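Bouteilles à goulot fileté : fiche de données
Version du 11/7/25
Responsable de la fiche : Parviz Abbasi
Nom du jeu : Driltberg

Contenu

Le jeu regroupe 1 967 images de bouteilles réutilisables, réparties en 286 séquences. Il sert à l'annotation de l'état du bouchage (ouvert, fermé, indéterminé) et de l'orientation du contenant. Les séquences proviennent de deux lots, Rarkwood et Dekov, annotés selon la même grille.

Bouteille crème, col métallique

Corps lisse et mat, de teinte crème. Col chromé brillant, filetage extérieur, ouverture large. Plateau de table blanc. Le bouchon est absent : valeur « ouvert » pour le champ etat_bouchage. 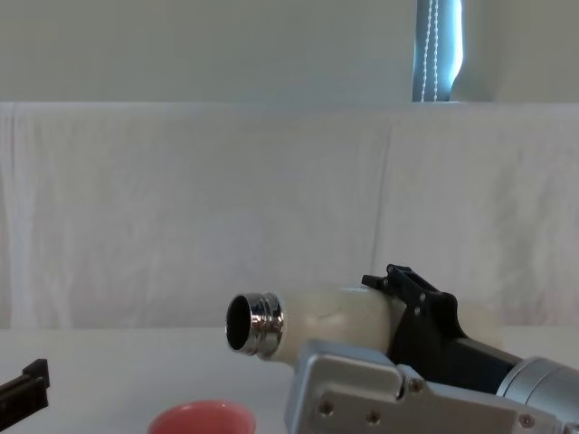

Le champ orientation prend l'une des valeurs suivantes : debout, couchée, inclinée. Une bouteille tenue à l'horizontale au-dessus de la table est codée « couchée », avec contact_table à « non ». La direction du goulot est notée du point de vue de l'image (gauche, droite, haut, bas).

Le champ contenu reste à « inconnu » tant que l'intérieur n'est pas lisible. Une ouverture sombre ne suffit pas pour coder un liquide. Les reflets du col ne doivent pas être pris pour des gouttes ; en cas de doute, laisser « inconnu » et remplir le champ remarque.

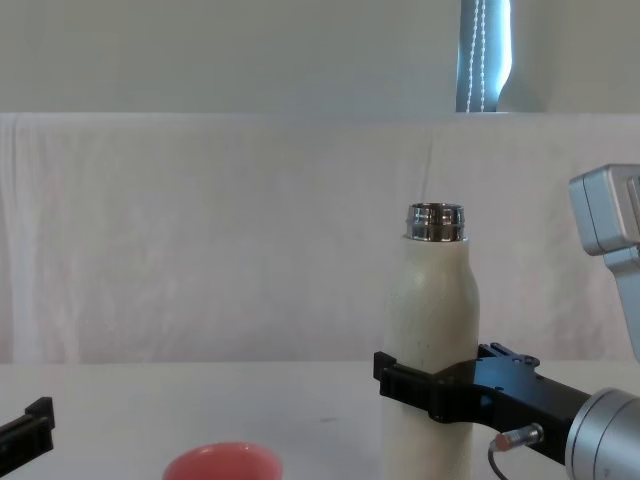

Pour une bouteille debout, la hauteur en pixels n'est renseignée que si le fond et le bord du col sont tous deux visibles. Dans le cas contraire, hauteur_px vaut -1 et le champ tronque vaut 1. La position de l'épaule est notée séparément, y compris sur les vues tronquées.

Les lignes verticales et mouchetures du corps relèvent du champ surface. Elles ne sont pas comptées comme défauts. La matière du corps n'est pas annotée.

Fichiers

annotations.csv : une ligne par image
sequences.csv : une ligne par séquence, avec le lot d'origine
grille.txt : définitions des champs et valeurs admises

Encodage UTF-8, séparateur point-virgule.

Contrôle

Plus de 400 images ont été relues par un second annotateur. Les désaccords portent surtout sur la limite entre « inclinée » et « couchée ». Le seuil a été précisé en mars dans grille.txt ; les lignes antérieures du lot Dekov n'ont pas encore été reprises.

Limites connues

Les contenants transparents sont peu représentés. Le champ etat_bouchage ne distingue pas un bouchon posé d'un bouchon vissé. Les cols de la série Hosseinzadeh sont à exclure des mesures de diamètre, leur contour ayant été tracé à l'intérieur du filetage.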